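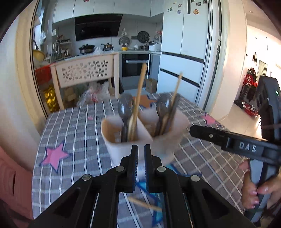
플락스테드 카스티에르 제재소 공개일에 다녀와서

2022년 5월 12일 목요일 | 글 사키브 하시미
읽는 시간 7분

제재소 구경을 가자는 말에 식구들 반응이 영 시원치 않았습니다. 나무 자르는 걸 보러 기차까지 타느냐고요. 그래도 저는 어릴 때 동네 목재상 앞을 지나며 맡던 톱밥 냄새를 아직도 좋아하는 사람이라, 카스티에르가 한 해에 한 번 문을 연다는 안내문을 보고는 바로 신청서를 써 보냈지요. 결국 같이 가 준 사람은 오랜 친구 탈하뿐이었는데, 이 친구도 점심을 제가 산다는 조건이었습니다.

플락스테드역에서 내리면 제재소까지는 강을 따라 걷는 길입니다. 봄비가 그친 뒤라 길이 좀 질었고, 버드나무 잎이 막 올라와서 강 건너편이 온통 연둣빛이더군요. 버스도 있긴 한데 90분에 한 대라서 시간을 잘못 맞추면 꼼짝없이 걸어야 합니다. 저희는 잘못 맞춘 쪽이었고요, 걷기를 참 잘했다 싶었습니다. 모퉁이를 돌기도 전에 냄새가 먼저 왔거든요!

원목 마당

정문에서 이름을 대면 안전모와 귀마개를 나눠 줍니다. 안내를 맡은 스베레 융베리 씨는 이 제재소에서 젊은 시절을 다 보낸 분인데, 목소리가 어찌나 조용한지 다들 바짝 붙어서 걸었습니다. 마당에는 통나무가 수종별로 쌓여 있고 단면마다 분필로 표시가 되어 있습니다. 물푸레나무, 너도밤나무, 자작나무, 그리고 안쪽 그늘에 참나무. 스베레 씨는 표시를 보지 않고 껍질만 만져 보고도 이름을 댔습니다. 저도 따라 해 봤는데 자작나무 말고는 다 틀렸어요. (자작나무는 누구라도 맞힙니다.)

참나무는 마당에서 한참을 묵힌 뒤에야 톱을 댄다고 합니다. 급하게 켜면 판이 뒤틀려서 나중에 꼭 말썽을 부린다는군요. 통나무 더미 위로 물을 뿌리는 장치도 있었는데, 여름에 끝이 갈라지는 걸 막으려는 것이랍니다.

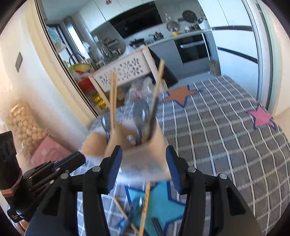 제재소에서 제가 제일 오래 서 있던 곳은 건조실 앞 선별대였습니다. 갓 켠 판재는 색이 제각각이어서, 같은 나무라도 바깥쪽은 우유를 탄 것처럼 뽀얗고 심 쪽으로 갈수록 불그스름해집니다. 선별하는 분은 판을 비스듬히 들어 빛에 비춰 보고는 망설임 없이 이쪽저쪽으로 나누시더군요. 나무 색을 말로 옮기기가 참 어려운데, 베이지색 종이 통에 꽂힌 저 젓가락처럼 밝고 담백한 색이 제가 그날 가장 마음에 들어 한 판재의 색과 가깝습니다. 탈하는 진한 호두나무 쪽이 좋다고 했고, 우리는 이 문제로 점심때까지 티격태격했습니다. 기름을 먹이면 밝은 나무도 한 톤 가라앉는다는 이야기를 듣고서야 서로 조금씩 물러섰지요.

톱이 돌아가는 시간

띠톱은 하루 2번, 공개일 손님들을 위해 천천히 돌립니다. 천천히라고 해도 귀마개를 뚫고 들어오는 소리가 가슴까지 울려요. 통나무가 대차에 실려 들어가고, 첫 판이 옆으로 스르르 누우면 안쪽 무늬가 처음으로 빛을 봅니다. 그때 구경꾼들 입에서 작게 탄성이 나왔습니다. 소리는 안 들려도 다들 입 모양이 똑같더라고요.

톱날을 가는 방은 따로 있습니다. 담당자인 이이트 외즈튀르크멘 씨는 설명하는 걸 아주 좋아하는 분이어서 정해진 시간을 훌쩍 넘겼습니다. 날 사이사이가 조금씩 좌우로 벌어져 있어야 톱이 나무에 끼지 않는다는 것, 겨울에 언 통나무를 켤 때는 날을 바꿔 끼운다는 것, 저는 그런 이야기를 듣는 게 그렇게 재미있었습니다. 탈하는 밖에서 제재소 고양이와 놀고 있었습니다.

점심은 마당 끝 천막에서 완두콩 수프와 검은 빵을 먹었습니다. 수프는 진하고 맛있었는데 빵이 일찍 떨어졌으니 서두르시는 게 좋습니다. 자투리 나무를 파는 매대도 그 옆에 있습니다. 저는 도마를 만들 생각으로 너도밤나무 한 토막을 골랐고, 들고 다니느라 오후 내내 어깨가 아팠습니다.

돌아오는 길에는 스톤다로에 들러 하룻밤을 묵었습니다. 강가에 숙소가 몇 군데 있는데 창을 열면 물소리가 들립니다. 저녁을 먹고 일찍 누웠는데도 귀에는 아직 띠톱 소리가 남아 있는 것 같았고, 옷에서는 나무 냄새가 났습니다.

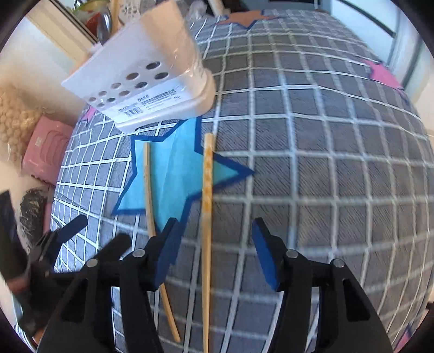
가실 분들께

다음 공개일은 9월에 한 번 더 잡혀 있다고 들었습니다. 신청은 우편이나 전화로 받고, 문은 오후 5시에 닫습니다. 굽 있는 신발은 피하시고, 마당이 고르지 않으니 유모차는 조금 힘드실 거예요. 자투리 매대는 현금만 받습니다. 톱날 방에 들어가실 분은 뒤 일정을 넉넉히 비워 두세요. 제 너도밤나무 토막은 지금 베란다에서 마르는 중이고, 대패질은 여름이 지나고 할 생각입니다.

공유 90 · 댓글 5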